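Questions people keep asking me about the Kekari trip

Last updated February 28, 2019

Since I got my place on the Kekari I've been answering the same dozen questions over and over, from my mom, from my old roommates, from a very nice man at the bank. So I've put them all on one page. If yours isn't on it, send it to me and I'll add it when I get a minute. Internet on board is slow and shared, so be patient with me!

What is the Kekari, anyway?

She's a research ship, blue hull, white on top, a big A-frame crane at the back for putting things in the water. She was built as a fishing support vessel and converted later, which explains the strange little staircases. I've been on her once before, for a short shakedown trip out of Parwood, and got lost on the way to breakfast both mornings.

Where are you going?

We leave from Parwood in March and head southwest to a stretch of deep water called the Fosudia Basin. It takes a few days to get there if the weather behaves. Then we work our way along a line of stations, stopping at each one, and come home the same way we went out.

How long will you be gone?

The plan says 15 days of science plus the travel on either end. Plans at sea are more like a polite request. If a winch breaks or a storm parks itself over our line, we lose days, and the ship has somewhere else to be after us, so we can't just tack them on at the end.

What are you looking for out there?

Mud, mostly. I study the tiny shells that sink to the bottom when plankton die. They pile up year after year, and the chemistry of the shells tells you something about the water they grew in. So we drop a long tube into the seafloor, pull up a core, and slice it into thin layers. Each layer gets bagged, labeled and put in the cold room. Then I spend the next couple of years of my life picking through it with a paintbrush under a microscope. (I like it, I promise.)

Who's in charge?

The captain is in charge of the ship, full stop. The chief scientist is Eusebio Lorente, and he decides where we stop and what goes over the side, as long as the captain agrees it's safe. Eusebio has a reputation for being cheerful at four in the morning. I can confirm it from the shakedown trip. He was humming.

How many people are on board?

I'm not going to give you a number, because the list is still changing. There's the crew, who run everything, and then there's us. The science side is a mix of students, technicians and a couple of professors. I share a cabin with a student from the Tillman lab who studies seawater chemistry. We've already agreed that she gets the bottom bunk and I get the good hook for the towel.

What's a normal day like?

There isn't really a day. We work in watches, and mine is midnight to noon. That sounds awful and it's a little bit awful for the first three nights, and then your body gives up arguing. You get up, eat whatever meal is happening, check the board to see how far we are from the next station, and then it's either very busy or very quiet.

When a core comes up it's all hands. Everyone on watch is out on deck in hard hats and life vests, and the tube has to be guided in, laid down, capped and cut into sections before anything shifts. After that it's hours of splitting, photographing and sampling in the wet lab. I'm usually the one with the labels - my handwriting is apparently my best qualification.

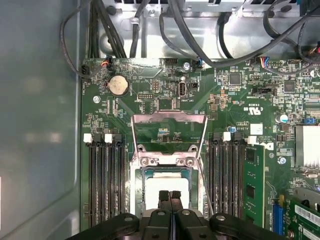
The quiet stretches are longer than people expect. Steaming between stations can eat up most of a watch, and once the samples are logged there's not a lot to do except drink tea and watch the depth reading change. I'm bringing two novels and a half-finished sweater. I finished neither novel last time, but I did get pretty good at cribbage.

Do you get seasick?

Yes! So do lots of people who've done this for decades, and there's no shame in it. I start the pills the night before we sail, I eat crackers, and I stay where I can see the horizon if I feel it coming on. What I can't do is look down a microscope in a swell. I tried it once and lasted maybe a minute.

What's the food like?

Better than mine. There's a hot breakfast, lunch and dinner, and a fridge of leftovers for those of us on the night watch. Fresh salad runs out before anything else and people get a bit strange about it. Somebody always hides an avocado.

Can we call you?

Not really, except in an emergency, and my parents have the number for the ship's office on shore. Email works most of the time, in text only. Please don't send me photos or videos, they clog the line for everybody. Tell me about your dog in words and I'll be delighted.

Is it dangerous?

It's a workplace with heavy things on wires, so we take it seriously. We do a safety drill before we leave the harbor and another once we're out, with the bulky orange survival suits. You have to get yours on fast, and you look ridiculous, and then everyone goes to lunch. I feel safer on the Kekari than I do biking to campus.

What did you pack?

Steel-toed boots, rain gear, too many socks, earplugs, a headlamp with a red setting so I don't wake my cabin mate, sunscreen, and a big bag of ginger candy. Also 659 empty sample bags, which I had to lug down the dock in a duffel. My own stuff takes up less room than the bags do.

Can I come next time?

Maybe! Ships sometimes have a spare bunk for a student or a teacher, and it doesn't hurt to ask. You'd need a medical form, a sea survival course and a good attitude about mud. Write to the chief scientist early, well before the cabin list gets settled, and say what you can do. Being able to lift things and stay awake counts for a lot.

Will you post from the ship?

I'll try for a short update at each station, with no pictures until I'm back on land. If it goes quiet for a few days, don't worry, it just means we're busy or the satellite dish is sulking. Mom, this one is for you.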